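Método Stilluvov

El método Stilluvov es un procedimiento de aprendizaje por imitación para manipuladores robóticos, orientado a tareas domésticas compuestas por varias acciones encadenadas. Fue desarrollado por Tihomir Vlachou y Pankaj Sandhu en el laboratorio Wostero, y presentado en un informe técnico fechado el 2 de diciembre de 2021. Su rasgo distintivo es la división automática de las demostraciones humanas en segmentos delimitados por los cambios de contacto entre la pinza y los objetos.

Antecedentes

Las técnicas de clonación de comportamiento entrenan una política a partir de pares de observación y acción registrados mientras un operador guía el robot. En tareas breves ofrecen resultados aceptables, pero en secuencias largas los errores pequeños se acumulan y llevan al sistema a estados ausentes de los datos de entrenamiento. Un trabajo previo de Cheng-en Shek, conocido como Faltico, abordaba el problema mediante etiquetas introducidas a mano al comienzo de cada subtarea. El etiquetado resultaba costoso y dependía del criterio del anotador, de modo que dos personas podían situar el mismo límite en instantes distintos.

Descripción

El método consta de dos fases. En la primera, un detector analiza la apertura de la pinza, la corriente de los motores y la velocidad del extremo del brazo, y propone los puntos de corte de cada demostración. En la segunda se entrena una única política condicionada por un identificador de segmento, que un módulo auxiliar actualiza durante la ejecución. La política recibe imágenes en color y la posición de las articulaciones; no emplea modelos tridimensionales de los objetos.

Cada segmento se amplía con un margen de solapamiento con el siguiente. Según los autores, este margen permite que el robot retome una acción cuando el agarre inicial es defectuoso, sin necesidad de volver al principio de la secuencia. La longitud del solapamiento es el parámetro más sensible del sistema - un valor excesivo produce vacilaciones en las transiciones, mientras que uno demasiado corto anula la capacidad de recuperación.

Evaluación

La evaluación se realizó sobre un repertorio de siete tareas de cocina simulada, con 25 demostraciones por tarea. Las acciones comprendían introducir alimentos en recipientes, retirarlos, trasladar utensilios y manipular tapas. Kamlesh Vashisht dirigió la recogida de datos y estableció el protocolo de colocación inicial, que variaba la posición y la orientación de los objetos entre ensayos.

El método superó a la clonación de comportamiento sin segmentar en seis de las siete tareas. La excepción fue el traslado de un solo objeto, una acción lo bastante corta para que la división no aportara ventaja alguna. Las tareas con tapas fueron las más exigentes del conjunto: el vidrio ofrece poco contraste visual y el pomo reduce la superficie disponible para el agarre, por lo que una desviación leve en la orientación de la pinza se traslada a toda la pieza.
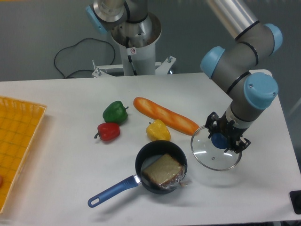
Brazo robótico con pinza de dos dedos sujetando una tapa de vidrio junto a un cazo que contiene una rebanada de pan envuelta.

Limitaciones y recepción

El informe original reconoce que el detector falla cuando el contacto se establece de forma gradual, como ocurre con telas y otros materiales deformables. Tampoco contempla tareas en las que dos brazos deban coordinarse sobre un mismo objeto.

Selorm Aidoo, del grupo Mittal, publicó en julio del año siguiente un estudio de reproducción que confirmó la mejora en las tareas largas, aunque con un margen menor en las relativas a tapas. Aidoo atribuyó la diferencia a la iluminación y señaló que el informe no especificaba la posición de las lámparas. Vlachou y Sandhu incorporaron ese dato en una revisión posterior, junto con los valores de solapamiento utilizados en cada tarea.

Véase también

Aprendizaje por demostración
Clonación de comportamiento
Manipulación robótica
Segmentación temporal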